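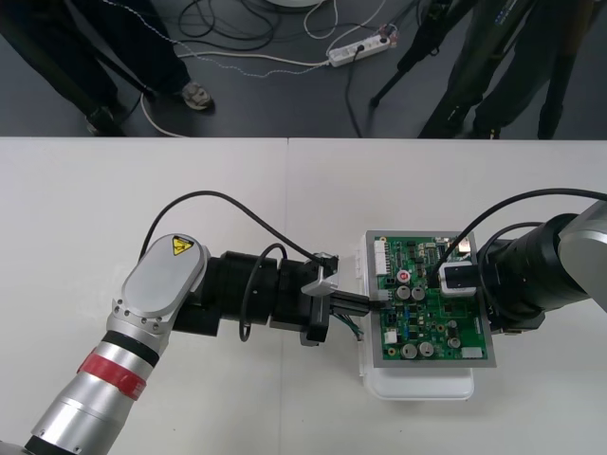

May 1, 2019

Stulanden well logger, battery drain again. Pulled the full record off the card: 2,718 readings before it quit, should have been over 4,000 by now. Voltage is flat until reading 339, then drops a little every night.

Sleep current on the bench is 11 microamps, same as the Kadum unit, so the sleep code is fine. Eun-seong Joo thinks the pressure sensor stays powered when the radio fails to join. Plausible. The Haugen site has the same firmware but a good signal, and no drain there.

Tried it with the antenna off. Sensor rail stayed up after the third failed join. Added a timeout that cuts the rail, not tested overnight yet.

To do: order desiccant, new gasket for the lid, ask Plirkari if they still want hourly readings through August. Old cells are in the tray marked dead, don't reuse.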